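Home Tinkerers Board > General Chat > Can a machine do chores yet?

hornell_hank
Posted Oct 20, 2018

My sister-in-law asked me at dinner when she can buy something that clears the table, and I told her not in her lifetime. She's 41. Now I'm wondering if I was too harsh. I work at the Tunstall plant and we have arms on the line that never drop a thing, but they see the same part in the same spot all shift long. My kitchen has never had anything in the same spot twice (three boys, you get the idea).

So where are we, really? I don't mean vacuums. I mean pick up the cup, put away the groceries, set out the forks.

Nigel Naylor
Closer than you think, Hank! I've been fooling with this for a while now and the picking up part is coming along great. Toy food in a basket is my favorite drill, and with a place setting out in front you've got a nice mix of shapes to worry about, round and flat and long and skinny.
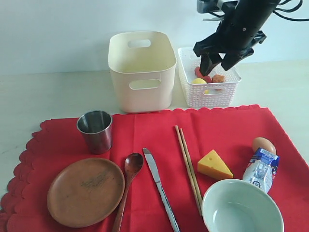 mossback6
Sorry, Nigel, I don't buy it. Toy food is toy food. Hand me a ripe peach, or a wet plate with gravy on it, and then we'll talk. And how long does one pick take? If I can clear the whole table and load the dishwasher while it's thinking about a spoon, it isn't doing my chores, it's giving me something to stand and watch.

Nigel Naylor
Slow, yep, no argument there. But who cares about slow if I'm at work all day? It can take 3 hours on the dishes for all I care. My dishwasher is slow too and I love it.

And you'd be surprised what's hard. Everybody worries about eggs. Give me an egg any day over a flat knife on a tablecloth. You go in a hair too low and you've got a fistful of cloth and the whole dinner coming along with it.

kavow_fan
Ha, my toddler has that same problem.

mossback6
Fine, but what about when it misses? Your toddler at least knows she missed. We tried a Kavow unit in the packing room for 8 weeks and it would close on thin air, carry the nothing over to the carton and let go, happy as a clam. We ended up with somebody babysitting it, so that's one job turned into one job plus a payment.

hornell_hank
OK that's pretty much our line when a part comes in crooked. The fixtures are what cost us. The last quote from Fodus was $2,314 just for the tray that holds things straight, and no way am I putting one of those in my kitchen.

Nigel Naylor
Mossback has a point on the misses, I'll give you that one. Checking the grip after you close is half the work and plenty of people skip it. I still say unloading groceries in 6 years, for somebody with money and patience.

mossback6
I'll take the other side of that. Loser washes the dishes, by hand.

hornell_hank
I'm telling my sister-in-law to keep the boys on table duty for now. Nigel, what are you using to check the grip? Motor current, or something on the fingers?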